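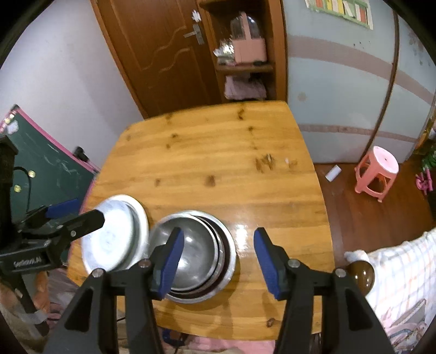
Dish stacking, two hand-held grippers
2019-08-14

Task as agreed with Marit: plates in one stack, steel bowls nested beside it, both at the near left of the table. One operator, a gripper in each hand.

Start pose for the right tool is jaws wide open over the near edge. Left tool comes in from the side with the fingers pointing right, at plate height. Corey had been starting with the jaws half closed and the first part of every demo went to opening them, so the Surnex model learned to dither before it reached for anything. Those are out of the training set.

Bowls: approach the rim from above, one pad inside, one outside, close slowly. Pads have to meet the wall flat. If the bowl tips, set it down and regrasp, and keep the recording.

Plates are harder. They are shallow and there isn't much rim to get hold of. Kirsty slides the top one sideways a little with one finger, then pinches the part that overhangs. Do it her way until we agree on something better.

Glare on the varnish to the right of the bowls. Tracking may not like it. Ask Lindsay to check drift on the right tool before we do more.

Total on the drive is 702 demos, 22 of them marked bad. Replay on the arm failed on 2 of the 12 I tried, both plate grasps, both too high.

To do
Redo start pose notes for Beverley
Swap pads on left tool
Try with the stacks further apart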